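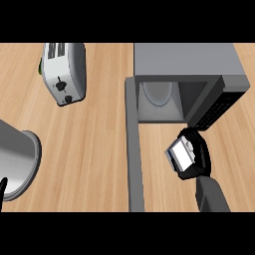 Figure 3. Rendered overhead view of a kitchen countertop with a white toaster.

One respondent in Bedum objected at once to the word "breakfast" in our questionnaire. In her house, she wrote, the first meal was whatever a person ate standing up before leaving, and the meal the family called breakfast took place on weekends only. Several later replies made the same point in other terms, and the wording was changed before the second mailing in July.

4.2 Where the morning meal is eaten

The household survey was sent to 500 addresses in the two study towns, Bedum and Tideso. Respondents were asked to record the place, length and company of the first meal on seven consecutive days. They were also asked whether any food was prepared the evening before. Households that returned fewer than five days were left out of the analysis in this section but are kept in the discussion of bread purchases in Section 5.

Of the adults in the Bedum sample, 59 percent ate the first meal at a table on most days. The corresponding share in Tideso was 43 percent. We do not read this difference as a matter of taste alone. Work in Tideso begins earlier, and the bus service to the processing plants leaves before most bakeries open. Adults on the early shift often carried food with them and reported the meal as eaten "on the way" or "at work" - two answers that were coded separately at first and later merged.

Bread was the most common item in both towns. It was toasted more often in Bedum, where sliced loaves are bought weekly and kept for several days. In Tideso the usual purchase is a small unsliced loaf, eaten the same day with cheese or jam. Vasić reports a similar division between weekly and daily buyers, although that study was limited to households with children and did not ask about shift work.

The length of the meal proved harder to measure. Many respondents rounded to the nearest five minutes, and entries of exactly 30 minutes were common on weekends in both towns. We therefore report length in three bands only. Children's meals were entered by a parent in nearly all cases and should be read with care, particularly where the parent had already left the house.

Questions on cost followed the Hirkico food diary, with the item on hot drinks moved to the end.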